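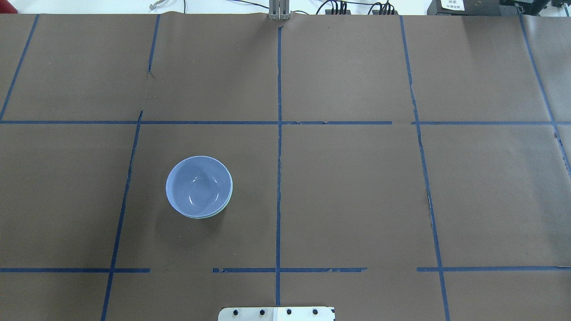
Messaging app Telell to let users hide when they were last online

Telell, the messaging app made by the Cape Town company Tereck, will soon allow people to hide the time they were last online from chosen contacts. The company confirmed the change on May 18, 2022, after screenshots of a new settings page were passed around on user forums.

At present the app gives only two options. Either all your contacts can see when you last opened it, or none of them can. In the new version there will be a third option, called "Selected people", where the user makes a list of contacts who will not see the time. The list can have up to 20 names in the first release.

"This is the request we receive most often," said Charmaine Shabalala, who leads the product team at Tereck. "People want their family to know they are safe, but they do not want their manager to know they were reading messages at midnight."

The rule will work in both directions. If you hide your last online time from a person, you will also stop seeing theirs. Shabalala said the team had tested a version without this rule in February, and that many testers found it unfair.

Read receipts are not part of the update. A person on the hidden list will still see the two small ticks when a message has been opened, unless the sender or the receiver has switched them off in the chat settings. Some users on the forums have already complained about this, and they say that hiding one thing without the other has little use.

Bautista Orellana, who writes the privacy newsletter Trandska, is more positive. He told us that the old setting made people choose between two bad answers, and most of them left it as it was. He would still like to see the company make the hidden setting the standard one for new accounts, especially for younger users. Tereck said it has no plan to do so at the moment.

The update will come first to Android phones, in version 19 of the app. The iPhone version should follow 15 days later if no serious faults are reported. Users of the desktop program will see the setting there also, but they will have to change it on the phone. Tereck has not given a date for the web version.

The same update will bring smaller changes. Voice messages will continue to play when the user leaves the chat, and it will be possible to search inside a group by the name of the sender. A fault which made the app show the wrong time zone after a flight has also been repaired, the company said.

Those who do not want to wait can join the test programme from the Help menu, but places are limited and the company advises making a backup of all chats before joining.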